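Ticket 3252
Product: Mulum teleop console, two-hand setup
Site: Sketton
Opened: 2026-08-28
Priority: Normal (raised from Low by the customer, twice)
Status: Waiting on customer

Customer wrote:
Right hand lags when we demonstrate a pick. Left hand is fine. I close my fingers, the left robot hand closes, and the right one thinks it over. We are supposed to hand 262 demos to Tivico and so far the usable ones all favor the left. Restarted everything. Restarted it again with more feeling.

Support reply:
Thanks. Please send the log from one bad session, and tell us which glove firmware you are on. Also check whether smoothing is set the same for both hands. It lives under Operator > Gloves > Advanced, where few people go on purpose.

Customer wrote:
Log attached. Left smoothing is 0. Right smoothing is 25. No one here admits to typing 25.

Support reply:
That would do it. Set the right side to 0, save the operator profile, then recalibrate with both hands open and flat. Saving matters – the console goes back to the old profile on restart and does not mention it.

Customer wrote:
Done. Lag is gone on open and close. New problem: the right thumb now drifts inward between demos. Log line 2390 says "thumb_r ref stale", which I take personally. Table is set up with the usual Koller task list, cubes first and then the packaged stuff.
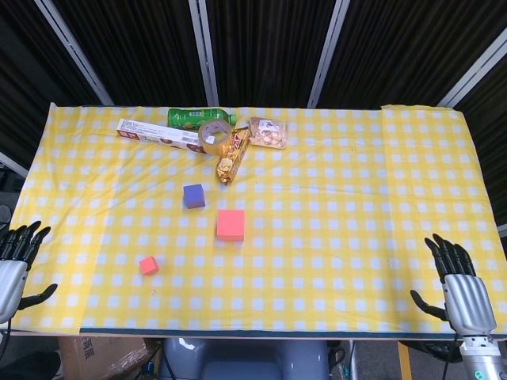 Attachment 2: table and both hands, fingers open, foam cubes in the middle

Support reply:
Stale ref means the thumb is still using its calibration from January. Delete the thumb_r entry only, then run the thumb step by itself. Please do not delete the whole calibration folder. We have a separate ticket type for that.

Once it is redone, record five demos on the purple cube using the right hand and send the log, good or bad. Keep the earlier right-hand demos out of the Tivico set for now – the robot will learn the hesitation too.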